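Carholm workshop teaches two-armed robot to handle cups

4 Jan 2020

The robotics workshop Granuta has started a new round of lessons for its two-armed robot in Carholm, and the subject this winter is cups and mugs.
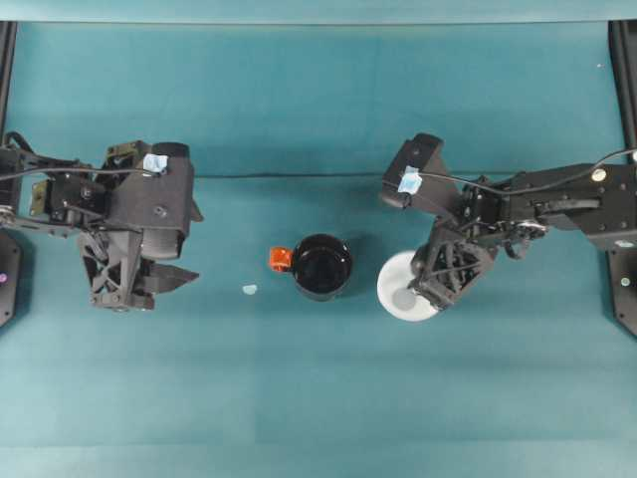
The lessons are given by remote control. An operator sits at a desk with one controller for each hand, and the arms on the table copy the movements. Each attempt is recorded from start to finish, together with what the cameras see, and the recordings are later used to train a program which should do the same task without an operator.

Granuta has planned 728 recordings for this part of the work. They are divided between seven tasks, from the simple lifting of one cup to passing a mug from one arm to the other. The team began with the white cup and the black mug with the orange handle, and other shapes will be added when the first tasks are finished.

According to the workshop, the handle is the difficult point. A person turns a mug without thinking, but the gripper has two stiff fingers and must come from a suitable side. If the operator hesitates, the hesitation is also in the recording, and the program may learn it. For this reason new operators must complete 100 practice attempts before their work is kept. The practice attempts are deleted at the end of each day.

The operators are also asked to change the starting place of the cups after every attempt. In an earlier trial, in June, the objects were put down in almost the same position each time, and the trained program then failed when a cup stood only a little further away. The workshop had to throw away most of that material and begin again.

"We were too tidy in June," the workshop wrote in its winter newsletter. "The table looked very good and the robot learned very little."

A working session is limited to 32 minutes, after which another operator takes the place. Granuta says that longer sessions were tried, but the movements became less careful towards the end - especially with the left hand, which for most operators is the weaker one.

The work is done together with the training centre in Sorndale, which sends students to operate the arms for one week each. They do not need to know programming. The centre looks for people with steady hands, and among the first group were students from its bakery and watch repair courses.

The project has the name Hodoroagă and is paid for by the two partners in equal parts. Its longer aim is a robot that can clear and set tables in canteens, but the workshop does not give a date for this. Plates and cutlery come first, and for cutlery the present fingers will probably have to be changed.

The recordings of the cup tasks will be offered free of charge to schools that ask for them in writing. Visitors can watch the operators at the Carholm workshop by appointment, in groups of up to seven.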